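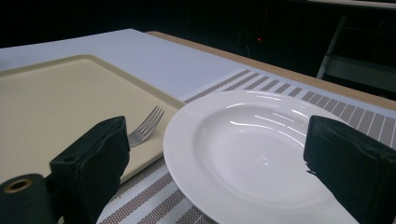

Trorniter Padded Finger Set, for hand-held and arm-mounted grippers

The Trorniter set is a pair of soft-faced fingers for parallel grippers used in tabletop work with dishes, trays and flatware. Each finger is a padded black block with a fabric cover. The set fits the Ceston hand-held body and the Ceston arm wrist without an adapter.

Inspection and replacement

Look over both fingers before each session. Loose threads and light fuzzing are normal wear and do not affect grip. Replace the cover when the padding underneath can be felt through a tear, or when the cover slides on its core under thumb pressure. Covers are sold in packs of 3. Replace left and right together, even if only one is worn, so that the two faces close evenly.

Do not tape over a worn patch. Tape changes the friction of the face and leaves residue on glazed dishes.

We recommend a full check every 1,000 grasps, or every 7 days in daily use. Write the result in the tool log along with the number on the mounting plate. 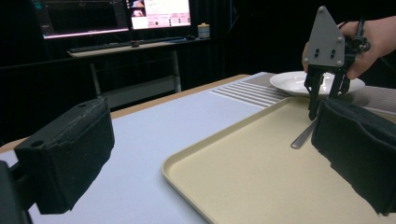 When two operators share a table, agree on who moves first and keep the second gripper still until the first has cleared the tray. Fingertips should not pass over another person's hand. Route cables back toward the wrist and away from the closing faces. Keep a clear space behind each operator so they can step away from the table without turning around.

Plates should be gripped at the rim with both faces in full contact. For forks and spoons, close slowly and stop at first resistance. Thin handles can press into the padding and leave a groove if they are held for long periods.

Cleaning

Wipe with a damp cloth and mild soap. Air dry. Do not machine wash, and do not use solvent near the mount. Fingers that have touched food must be cleaned before they go back in the case.

Limits

Not for blades, hot cookware or glass with a chipped edge. Not rated as a safety device. Users remain responsible for the risk assessment of their own workstation, including any arm the fingers are fitted to.

Ordering

Sold as a pair with mounting screws and one hex key. Labs ordering 100 pairs or more should ask for the bulk price list. Page revised 2025-12-26.

Related items
Trorniter Replacement Covers, 3-pack
Ceston Hand-Held Gripper Body
Penach Cable Clips
Marinescu Tool Log, bound
Penach Carry Case, two grippers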